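出席:Tamer Rawashdeh(主持兼记录,因为别人都忘了带笔)、星盘组全体、塔罗组两名观察员
日期:2025-05-03

## 一、上次纪要

通过。有人指出上次把“水星顺行”写成了“水星顺利”,同意更正,虽然提出者承认后者更受读者欢迎。

## 二、五月满月稿件

本月满月落在天蝎座,主稿由 Lirkell 通讯刊出。初稿四千字,其中一半在讲作者前年的分手。会议决定:

- 分手部分压缩为一段,保留与冥王星有关的内容;
- “命运的深渊”全文出现次数太多,留一处即可;
- 标题仍用“满月与放下”,副标题待议。

塔罗组观察员问能否配一张牌。答复:可以,但不能又是死神。

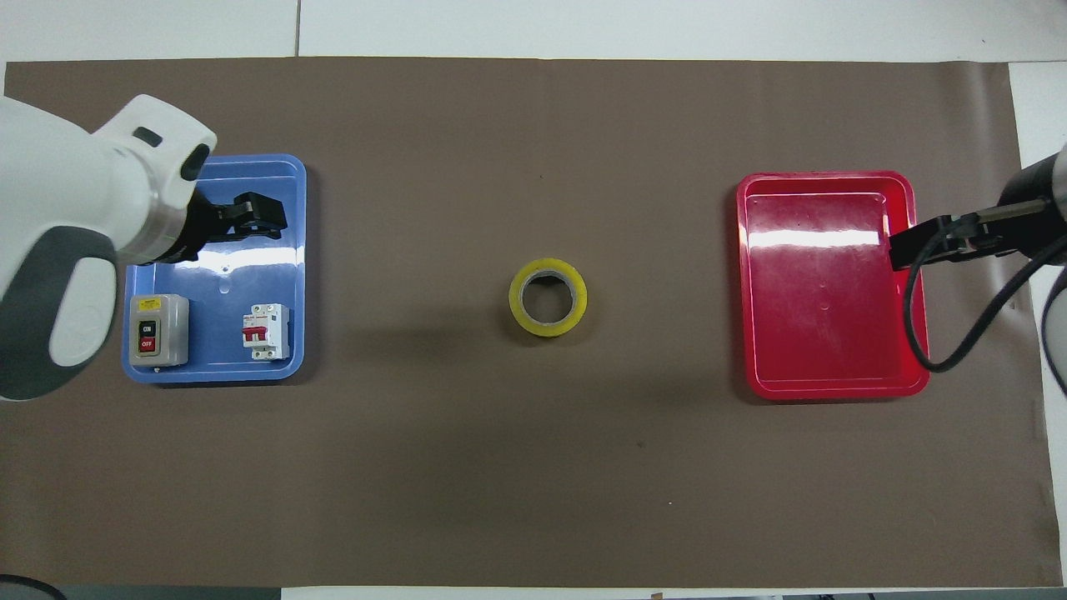

*蓝色托盘与棕色垫子。*

## 三、宫位制之争

再次讨论普拉西德制与整宫制。双方发言与三月份完全相同,连停顿都一样。Tamer 建议把三月的记录直接贴过来,获多数赞成。

暂行办法照旧:通讯用整宫制,个人咨询由解盘人自选,但须在星盘右下角注明。上月有读者拿着两张盘来问自己的太阳到底在第九宫还是第十宫,接待的同事回答“都在”,以后请不要这样回答。

## 四、Kanaan 公开讲座

场地可坐100人,已报名40人。题目定为“土星回归入门”。主讲人希望把“入门”改成“生还指南”,未获支持,但海报上允许用较小的字。

现场不做免费速解。去年开了这个口子,队伍排到楼梯,最后一位听众问的是停车。

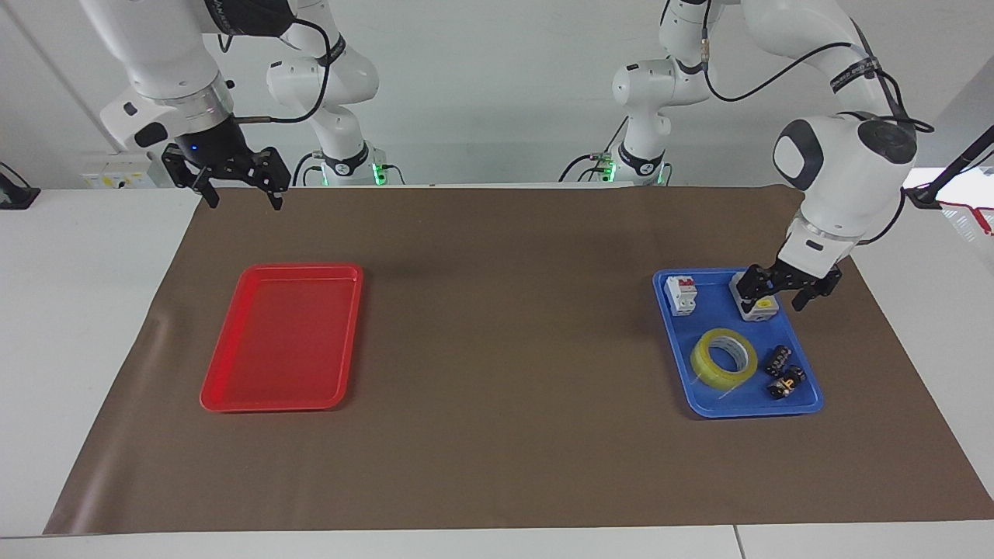
**Skikcombe 占星研习社 · 星盘组**

## 五、星历表与软件

Drorker 排盘软件续费415元,同意支付。夏令时换算仍有偏差,遇到早年出生的读者请手工核对。有人主张全面恢复纸质星历表,会上传阅了一本,字号之小令主张者本人当场要求开灯。

## 六、其他事项

1. 读者来信积压约2个月,按到信先后回复,不按太阳星座。狮子座读者如有异议,另行回信。
2. 新月冥想照常举行,请自带坐垫,并将手机静音。
3. 塔罗组提议两组合并茶水费,交下次会议讨论。

## 待办

- Tamer:修改满月稿,通知作者分手部分的处理结果,语气温和。
- 星盘组:核对讲座用的示例星盘,出生时间写到分钟。
- 塔罗组:选牌,见第二项。

下次会议定在六月新月之后,具体日期待择。上次择日择了三个星期,这次请各位先看自己的日程表,再看天象。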